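# Chapter 10: Interim Appointments in Local Government

Public offices fall vacant between elections for ordinary reasons: resignation, illness, death, removal, or a move to another post. The law of most jurisdictions treats the vacancy and the appointment as separate events. A vacancy exists from the moment the resignation takes effect; the appointment exists only once the body with authority has voted and the oath has been filed. The days in between are the subject of this chapter.

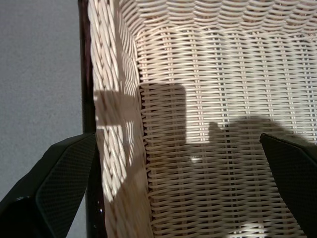
**SECTION 10.1 — VACANCY AND AUTHORITY**

An *acting* officer performs the duties of an office without holding it. An *interim* officer holds the office for a limited term. The words are often used loosely in the press, and charters themselves are not always consistent. When reading a charter, look for three items: who may declare the vacancy, who fills it, and how long the appointee may serve before an election is required.

Consider the town of Clilari, which employs 546 people and is governed by a council and an elected clerk. In September the clerk, Detlef Buschmann, submitted a letter of resignation effective December 31, 2019. The charter, last revised in 2000, directs the council to declare a vacancy at its next regular meeting and to appoint a successor within 10 days of that declaration. It does not say whether the council may vote before the resignation takes effect. The council voted early and chose Bastian Oltmanns, then the deputy clerk.

A resident challenged the vote. Her argument was narrow: a council cannot fill an office that is still occupied. The town attorney answered that a prospective appointment is valid if the same council will still be sitting when the vacancy occurs. Both positions have support in case law, and the outcome usually depends on whether the appointing body's own term ends first.

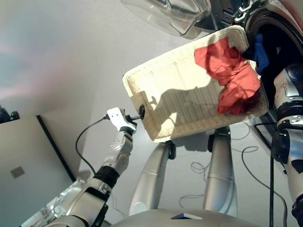 Continuity of routine services is a separate question from title to the office. A clerk's signature is required on licenses, certified records and payment warrants, and a defect in the appointment could in theory reach all of them. The de facto officer doctrine limits that risk — acts done under color of title generally bind the public and third parties even if the appointment is later set aside. Much of the work covered is domestic in scale. A resident who runs a small laundry service from home, with a cream-colored basket of clothes beside the machine and a red cloth bunched at its rim, needs a valid business certificate whoever signs it. The doctrine protects her certificate. It does not protect the officer, who may still be removed.

**Key terms:** vacancy; acting officer; interim officer; prospective appointment; de facto officer.

Section 10.2 turns to the neighboring town of Wumau, where the charter is silent on interim appointments and state law supplies the rule.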